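### 3.2. Ocupación de la mesa redonda

La segunda superficie analizada es la mesa redonda de la sala Torberg. Tiene un diámetro de 100 cm y no dispone de cajones ni de balda inferior, de modo que todo lo que se usa durante una tarea queda sobre el tablero, en las manos o en el suelo. La mesa rectangular descrita en la sección 3.1 permite apartar objetos hacia las esquinas; en la redonda no existe ese margen, y los objetos en espera acaban repartidos por el borde.

Se codificaron 11 sesiones, con un total de 843 colocaciones. Por colocación entendemos todo contacto de un objeto con el tablero seguido de la retirada de la mano. No se contaron los arrastres en los que la mano no llega a soltar el objeto, ni los apoyos del antebrazo. Los objetos de más de 500 g se anotaron en una categoría propia, ya que su desplazamiento suele requerir las dos manos y obliga a dejar antes lo que se sostiene.

Para la codificación, el tablero se dividió en una zona central y un anillo exterior. El anillo se separó a su vez en cuatro cuadrantes, nombrados según la posición de la persona: próximo, lejano, izquierdo y derecho. Cuando un objeto pisaba dos zonas se asignó a la que contenía la mayor parte de su base. Los textiles plantearon más dudas, porque un paño extendido sin doblar puede ocupar varias zonas y cambia de contorno con cada roce. En esos casos se registró el punto de mayor acumulación de tela.

La figura 4 muestra el tipo de reparto que motivó esta división. El trabajo a dos manos se concentra en una parte del tablero y el resto de las cosas se dispone a su alrededor. El paño verde azulado de la segunda imagen, arrugado y con pliegues marcados, queda a la derecha del cubo, mientras que la mochila negra de malla ocupa el borde izquierdo de la mesa. Según nuestro criterio, ambas cosas cuentan como ocupación, aunque no se esté interviniendo sobre ellas en ese instante.

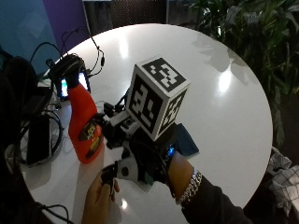
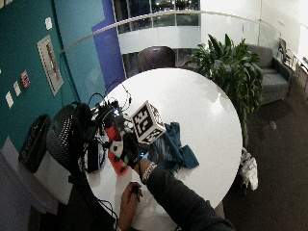

**Figura 4.** Mesa redonda blanca con las dos manos en uso y el cubo de caras estampadas en blanco y negro. La segunda imagen incluye también el paño, la mochila y parte de la pared.

La distinción entre objetos de la tarea y pertenencias personales resultó menos clara de lo previsto. El protocolo inicial, adaptado de la plantilla Pramico, excluía bolsos y mochilas por considerarlos ajenos a la actividad. Se modificó tras la revisión de las primeras sesiones: una mochila apoyada en el tablero reduce la superficie disponible igual que cualquier otro objeto. Las bolsas situadas fuera de la mesa, como la negra apoyada contra la pared en la segunda imagen de la figura 4, se anotaron en un campo independiente y no entran en el cálculo de ocupación.

Con los cables se siguió una regla parecida. El tramo que descansa sobre el tablero se asignó a la zona correspondiente; el que cuelga hacia el suelo se consignó solo como presencia o ausencia. No medimos longitudes. Tampoco se registraron como objetos las prendas ni los adornos de la muñeca, salvo que la persona se los quitara y los dejara sobre la mesa.

El acabado del tablero afectó a la codificación de las piezas pequeñas y claras. Sobre una superficie blanca y brillante, una pieza blanca puede confundirse con un reflejo, sobre todo con poca luz. Cuando la duda persistía después de comparar las dos vistas, la colocación se marcó como incierta y se excluyó del análisis por zonas, aunque se mantuvo en el recuento total. Las piezas blancas apoyadas sobre otro objeto de color más intenso no dieron este problema, pero exigieron decidir a qué nivel pertenecían. Optamos por asignarlas a la zona del objeto que las sostenía, con una marca de apilamiento.

Las categorías textiles proceden de la lista Usico, a la que se añadió el valor «arrugado». La lista original solo contemplaba «doblado» y «extendido», insuficiente para los paños que se dejan sobre la mesa sin ordenar. Las mismas reglas se aplicaron después a la mesa auxiliar de la sala Toivonen, cuyos resultados se presentan en la sección 3.3.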